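"Children eat with the eyes, but also with the hands"

Feb 18, 2020

For 11 years she has cooked lunch at a small primary school in Fillanthorpe, where 40 children sit down to eat every day. We met in the school kitchen after the plates were washed, and she made us tea while we talked about vegetables.

Her best-known dish is a lentil soup which the children call Ko. It was the first word of a boy in the youngest class when he tasted it, and the name stayed. "I tried to write 'red lentil soup' on the menu again," she says, "and they were very angry with me."

The recipe is simple: 200 grams of red lentils, two carrots, one onion, a spoon of tomato paste and water. At home this feeds four people. She cooks it until everything is soft, then she adds lemon – always at the end.

I asked what she does with a child who refuses everything green. "I give him the peas to shell," she answers. "He eats half of them before they come to the pot. I say nothing."

She is less patient with parents who hide vegetables in cake. "A child of 7 should know what a zucchini looks like. If it is always hidden, how will he learn to like it?"

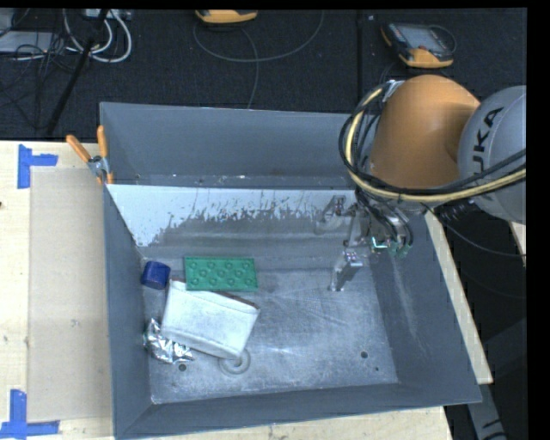

A robot arm reaches into a gray metal bin.

In April she will start a Saturday cooking class for families at the Oltora hall, on Dreken street. The first lesson is flatbread with yogurt and cucumber. Parents may come, she says, but they must keep their hands in their pockets while the children roll the dough.

And what does she eat herself in the evening? She laughs. "Bread and cheese. Sometimes an apple, if I remember to buy it."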